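5.3 Does the occlusion filter do what it claims?

The original Kandex report attributes most of its gain on soft objects to the occlusion filter, which drops any frame in which the held item covers too much of the wrist view. The argument is easy to follow. If the policy cannot see past the object, the frame should carry little information about where to place it. We were not convinced, and the report gives no ablation that would settle the matter.

We collected 90 demonstrations of plush handling with the same kind of hand-held gripper and trained 2 policies, one with the filter and one without. Everything else was held fixed, including the random seed. Figure 4 shows the sort of view that the filter was written to remove.

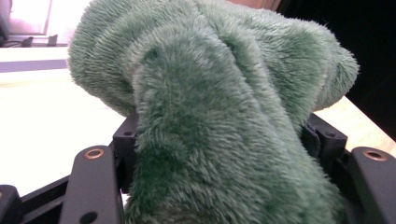

Figure 4. Wrist view with green plush fabric gathered between the gripper fingers. The fabric hides much of the workspace, though part of the white table surface stays visible on the left.

Two things about such views bothered us. First, the part of the background that remains is not useless. A table edge and a window are still in sight, and a policy might use either one to judge its own motion. Second, the folds themselves may say something about the grip. Throwing all of this away on the basis of a single area threshold struck us as hasty.

The filter removed roughly 30 percent of our frames. Over 17 test trials per policy, we could not separate the two on placement error, and the unfiltered policy lost its grip no more often than the filtered one. This is a small test -- far too small to show that the filter is harmful, and we do not claim that. It does make us doubt that the filter explains the gain reported for Kandex. A change in the training schedule, mentioned only in that report's appendix, seems to us at least as likely a cause.

Ketill Hviid (personal communication) suggests that the filter may matter more when the background is cluttered. We have not tested this. The Gultis data would allow it, but its soft-object portion was recorded at a lower frame rate, and we would not trust a direct comparison until that has been corrected.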